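Ticket 628 - Trestov two-arm packing kit, evaluation unit
Opened by: Catrin Yorath, Trisham
Status: open, waiting on supplier
Priority: normal

Sep 16, 2023
The Flevedum brochure says the kit will "hold any soft carrier open for loading". We have had it on trial for 107 hours and I'm not convinced. Stiff paper bags are fine. With clear plastic totes, the left gripper lets go of the rim in the middle of a run and the log shows nothing but code 5.

Tried so far: restarted the controller, cleaned the finger pads, raised the grip force one step. The higher force left creases in the plastic and the fault came back. I was told it was "probably the bag". The quote lists soft bags as standard, so I'd like a better answer than that.

Setup for the tote runs, one gripper on each upper side, loading by hand from behind:
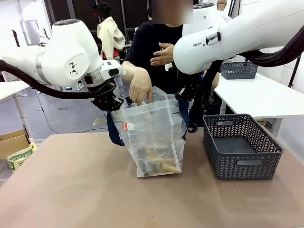 Martim Falcão: Code 5 is a grip width warning, so thin film can trigger it even when the hold is good. Please set the minimum width to zero and run it again. I'd leave the force alone for now.

Catrin Yorath: Will do - but the manual gives code 5 as "reserved". Which is right?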